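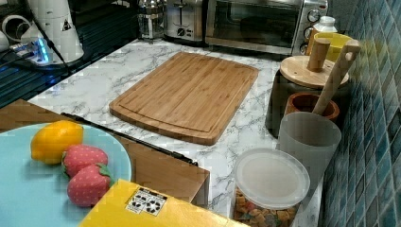

We have money for a small arm this spring, and before I send the order form upstairs I would love for some of you to poke holes in my plan. We're a little kitchen-assist project in Sesterham, part of a living center for folks who have trouble with their hands, and the idea is an arm that can help set out breakfast and put things away again. I've been going back and forth between one Stimska arm with a really nice gripper and 2 of the cheaper Zindard arms with the basic grippers that come in the box. What keeps me up at night (well, not really, but it does come up over dinner) is the variety. On our counter there's the cereal in a clear container with a flat round lid, then a black canister farther back behind it with a thick wooden handle sticking up out of its lid, then a big heavy-looking cutting board sitting at an angle, and the lemon and strawberries on the blue plate. Every one of those wants a different kind of hand! The handle is a gift to any gripper ever made. The flat lid is a different story, and I have no idea how I'd budget for it.

So my draft list looks like this:

- Arm or arms (see above, please argue)
- Mounting plate and clamps, quoted at $400
- Softer fingertips, with a few spare sets
- Freight, $164 if it all ships together
- A camera for looking down at the counter
- A little something left over for things we break

The counter is 42 inches from the wall corner to where we'd like to put the base, if that helps anyone with reach. Thank you in advance, you were all so kind to me when I asked about the cart last year.

– **shiuli_p** (Shiuli Pramanik), posted 01/07/2018

---

**gearbox_adi** wrote:

Hi Shiuli, good to see you back! How did the cart work out, by the way? I remember the long discussion over casters.

I'll go first and say one good arm. I bought two inexpensive arms for my own shop a while back (not Zindards, but the same class of machine) and what I ended up with was double the calibration, double the cables, and one power supply that hummed. I loved them both dearly and I would not do it again. With breakfast things most of what you want is pick up, carry, put down, and one arm can do a lot of that if you give it time. Your residents aren't running a diner.

Please check what the 42 inches means, though. Is that straight across at counter height, or from the shoulder of the arm? The Stimska brochure gives reach with the arm stretched flat out, and you can't lift anything worth lifting in that pose. I'd plan on using the inner two thirds of whatever they print.

– Adi Sutanto

---

**khosravi_a** wrote:

I'm going to disagree with Adi, in a friendly way, because he and I have had this one before and I'm sure we will again.

Look at that cereal container. It's clear plastic with a flat lid that has a rim and a dip in the middle. How does one arm open it? It has to hold the body and work the lid, and if there's only one arm then something else has to hold the body. People say "oh, just bolt a fixture to the counter" and then you have a fixture on the counter of a kitchen that people are supposed to enjoy being in. We went down that road at my last job. By the end there were so many little holders and stops on the table that you couldn't have set down a cup of coffee.

Two arms, even modest ones. Spend what you save on fingertips. I'd sooner have two clumsy hands than one clever one.

– Ardalan

---

**salamatu_s** wrote:

Both of these are fair and I think the question comes one step too early, if Shiuli doesn't mind me saying so. What is the arm going to do on day one? I know the list of everything it might someday do is lovely to write (I have a notebook full of mine), but the purchase order ought to follow the first few jobs and leave the rest for next year's money.

If day one is "put the lemon on the plate" then buy whatever you like, it's an easy thing to hold. If day one is "open the cereal," Ardalan has it right and you need something to hold the container. If day one is "move the cutting board out of the way," then please, please weigh the board! It's big, and it looks thick along the side, and small arms are often rated for less than people expect, and that rating has to cover the gripper too. I've seen a very nice gripper eat up half of what the arm could carry. That happened to a friend's project and they found out after the box was open.

– Salamatu Sani

---

**shiuli_p** wrote:

Oh, this is so helpful already. Adi, the cart is wonderful, thank you, it goes up and down the hall all day. The 42 inches is straight across at counter height. I didn't think about the shoulder at all, so I'll go back with a tape measure and do it properly.

Salamatu, I have to admit day one was "a bit of everything" in my head. Our director would like to see it pick up the strawberries, I think mainly for the charm of it. The people who would really use it have asked about lids, over and over. So maybe I've been listening to the wrong person.

I hadn't thought of weighing the board. I'll borrow the kitchen scale.

---

**lucia.pastor** wrote:

Hello from somebody who has to sign the order forms, so please forgive the boring angle.

I'd ask the dealer for two quotes with the same date on them, one for each plan, and make them put everything in: controller, cables, the power supply, the emergency stop, training if you want it, and what a repair costs after the warranty. Trajkovski handled our last purchase and they were patient with me when I sent the quote back with questions written all over it. The arm was the line everybody stared at and the extras were where the money went. Your $400 for the plate and clamps sounds fine for one base. Is it still fine for two? And does the freight stay at $164 with a second arm in the crate? Somebody should ask before the number goes upstairs.

I'm with Adi on the one arm, for what it's worth. Two arms over one counter can bump each other, and then you're paying for somebody's time to keep that from happening. Time never gets its own line in these budgets and I wish it did.

– Lucía Pastor

---

**khosravi_a** wrote:

Lucía, the bumping is a software problem and there are decent ways to handle it now. I'll grant you that somebody has to sit down and do it.

Shiuli, if the residents are asking for lids then I think you have your answer, but here's a middle road. Buy one arm and a mounting plate drilled for two. Ask Trajkovski what that does to the price. If you find in the fall that you're short a hand, the second one bolts on and you haven't thrown anything away.

---

**gearbox_adi** wrote:

I could live with that, and I don't say so lightly! Only make sure the controller can run a second arm, or you'll be buying that twice too.

One other thing from looking at the counter. You've got glossy tile all down one side, and a steel toaster oven with a dark glass door at the back. If you're buying one of the depth cameras, shiny surfaces like that can give them fits, and so can clear plastic. The frosted cup worries me more than the lemon does. Ask for a loaner and try it in your own kitchen at breakfast time, with your own lights on. Most dealers will lend one for a week or two if you ask nicely and pay the postage.

---

**salamatu_s** wrote:

Seconding the loaner. And try the handle on that black canister while you have it, so you've got one easy win to show your director. Strawberries can come later, I'm sure they'll wait.

---

**shiuli_p** wrote:

All right, I've written to Trajkovski asking for both quotes, plus a third with the plate drilled for two, and I asked about the controller and about borrowing a camera. I also added a line for setup time, Lucía, with your name next to it in pencil. Our form has to be in before the end of January, so if anyone has used the Stimska gripper on a flat lid, with or without the softer fingertips, please write soon. I'll post the weight of the cutting board once I've found the scale.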